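Derkcombe Bench Guide
Section 2: Rebuilding a desktop tower, processor and memory
Revised Jul 10, 2019, by Salim Okoth

Welcome to the fun part! By the end of this section you will have a processor locked into its socket and memory clicked into place. Take your time and enjoy it – a big tower with the lid off is a lovely thing to work on.

2.1 Lay out the tower

1. Shut down, unplug the power cord and hold the power button for a few seconds.
2. Lay the tower on its side with the open compartment facing up.
3. Release the side panel and store it off the bench, along with its Korkska checklist card.
4. Find your landmarks: processor socket, memory slots, drive cage, power supply. Say them out loud if it helps (I still do). 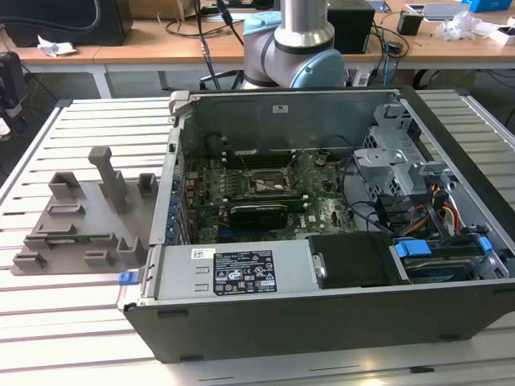 Fig. 1. Tower on its side, panel off. Drive cage at right, power supply along the front.

CAUTION: Never open the power supply itself. Nothing in this guide needs you to.

2.2 Set out the parts

Give every loose part its own spot before you reach for anything. We love the gray tray for this! Flat parts stay flat, and the memory module gets a long slot all to itself.

5. Set the processor in its recess, silver side up.
6. Put the memory module in the long slot and handle it by the edges only.
7. Raise the socket lever, then lift the metal load plate all the way.

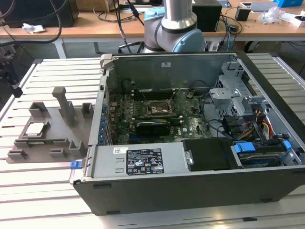

Fig. 2. Parts tray to the left of the tower. Socket open, lever and plate raised.

NOTE: Trostden trays and Wanyama trays both work. Order the tray as part 243 and the spare holder set as part 578.

2.3 Clear the way

8. Check that no cable crosses the socket. The power bundle should stay down by the lower right corner.
9. Look straight down into the socket under a good light. If you spot dust or a bent contact, stop and see page 29.
10. Approach from directly above, with plenty of room on the drive cage side.
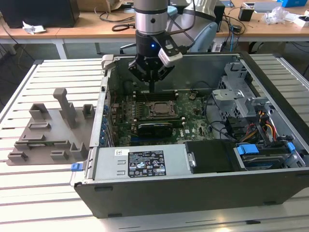

2.4 Seat the processor

11. Match the corner mark on the processor to the mark on the socket.
12. Lower it straight down and let go. Please don't press – its own weight is enough, and it's such a satisfying moment when it settles!
13. Look along all four sides. The processor should sit level.
14. Close the load plate, then bring the lever down and hook it under its catch. Firm resistance here is normal.
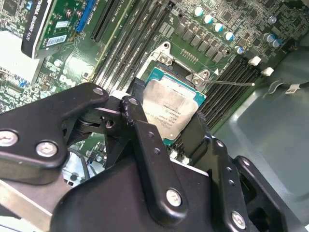 Fig. 3. Processor in its socket, with the Quadro K620 at upper left.

CAUTION: If the processor rocks or sits high on one side, lift it out and start again from step 11.

2.5 Fit the memory

15. Open the slot clips, line up the notch and press both ends down until they click.

Go on to Section 3 for thermal paste and the heatsink. Leave the power cord unplugged until the heatsink is on.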